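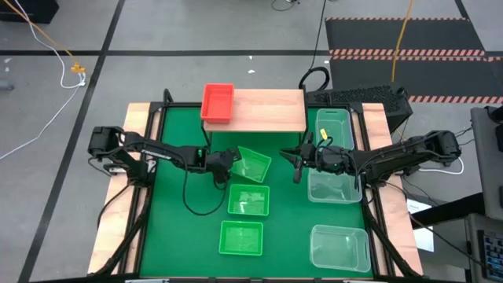 pellmark
Fellico has named Aravind Namboodiri as its new chairman, starting in January. He comes over from Riltutis, where he ran the lending side for 13 years. I hold 300 shares, bought before the rights issue, and I'm trying to decide if this changes anything. My list of reasons to sell is as empty as the red tray up on the wooden platform, but my list of reasons to buy more isn't much longer. The announcement says he will "review the capital position" in his first six months. Does anyone here read that as a dividend cut?

dunlap_r
I read it as a dividend cut, yes. When a lender brings in an outside chairman and the first thing in the release is capital, the payout goes. I sold half after the last annual report and will probably sell the rest.

ostrava48
Disagree. Every new bank chairman reviews the capital position, it's in the job. Look at what he did at Riltutis. They kept paying right through the bad loan years. They froze it once and never cut it.

dunlap_r
They froze it and issued shares at the same time. If you held the same number of shares you owned less of the bank afterward. Call that what you like.

ostrava48
Fair on the share issue. Still not a cut.

tinroof_jan
Has anyone looked at the pay terms? Page 48 of the circular. He gets a fixed fee and no bonus, plus a share award that only vests if he stays three years. I thought that was decent for shareholders. The last chairman had a bonus tied to loan growth, and we know how that went.

pellmark
I missed that, thanks. I only read the summary.

quillback
The share award is fine. What bothers me is that Witero put him forward. They're the biggest holder and they already have one person on the board. Now they have one director and a chairman they picked. Small holders had no say until the vote, and by then it was settled.

tinroof_jan
They nominated him, but the nomination went through Unnithan, the search firm. There was a short list. It's in the same circular, a few pages earlier.

quillback
A short list that Witero saw first. I'm voting against, for what it's worth, which on my holding is nothing.

ostrava48
Big holders propose people all the time. If Witero wants the share price up, so do I. I'd worry more if nobody with real money in it cared who the chairman was.

dunlap_r
They want the price up so they can get out. Their fund has an end date. You and I don't.
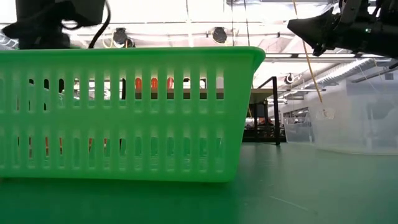 Green slotted basket, orange-red showing through the upper row

pellmark
I called investor relations this afternoon to ask about the dividend. The person was polite and told me the policy is unchanged and will be looked at with the full-year results. That's word for word what is on the website. I also asked if Namboodiri will keep his Riltutis shares. She said he has to declare them, and there is a plan to sell them down over time, but she didn't have the dates.

tinroof_jan
He should sell before he starts. The two banks lend to a lot of the same builders.

ostrava48
Agree with you there. A chairman shouldn't hold stock in a competitor, even a small amount. Did she say how much?

pellmark
No. She said it would be in the annual report.

quillback
So we vote first and find out after.

dunlap_r
You can put the question in writing before the meeting. They have to answer those on the day if they come in by the deadline. It's on the back of the proxy form. I did it two years ago about the branch closures and got a proper reply.

pellmark
OK, I'll send one asking for the number of shares and the date they'll be gone. For now I'm holding and not adding. If they cut the payout by more than half I'm out.

corley_b
New here. Does the proxy form come in the mail if your shares are with an online broker? I haven't had one.

tinroof_jan
Usually not. Look under corporate actions in your account - mine was filed there under messages and I nearly missed it. The broker's deadline is earlier than the one on the form, too.

corley_b
Found it, thank you.

Last updated: 4:48 pm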